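Accept cookies to continue reading. Manage preferences

Home Browse Issues About Contact

3.2 Setting and furniture

The sessions took place in a large, bright open workspace in Zollville. We wanted ordinary furniture that people could use without instruction, so most tasks were built on the Hila list of household chores, which covers opening, closing, wiping and putting away. Each participant worked through 12 chores, and 195 sessions were kept for analysis. The cabinet used for the putting-away chores has a glossy wood grain and a white countertop.
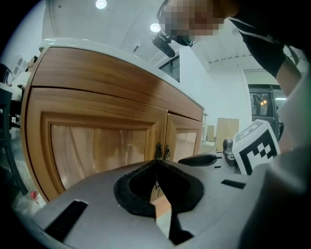
Gbeho objects to cabinets of this type in chore studies, arguing that people at home rarely stand square to a cabinet and that reach is judged too kindly as a result. We accept the point in part. Participants were free to stand, lean or step back as they liked, and we did not mark a position on the floor.

Posture was coded from the start of each chore to its end. Two coders worked separately and compared notes after every eight sessions. Standing with both arms lowered was coded as a rest position only if it lasted longer than a set pause.

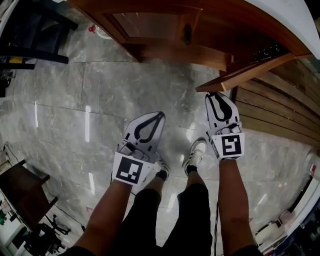
Figure 2. Standing posture with both forearms lowered.

Leaning was harder to code. A person may bend over a work surface to see better, to reach farther, or out of habit, and our notes do not separate the three. We therefore report leaning as a single category, following the Monport scheme.
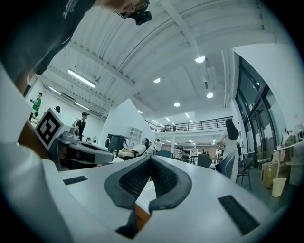 3.3 Coding of chores

The full set came to 2,202 coded chores after repeats and unfinished attempts were removed. Repeats were dropped if the participant had asked to start over.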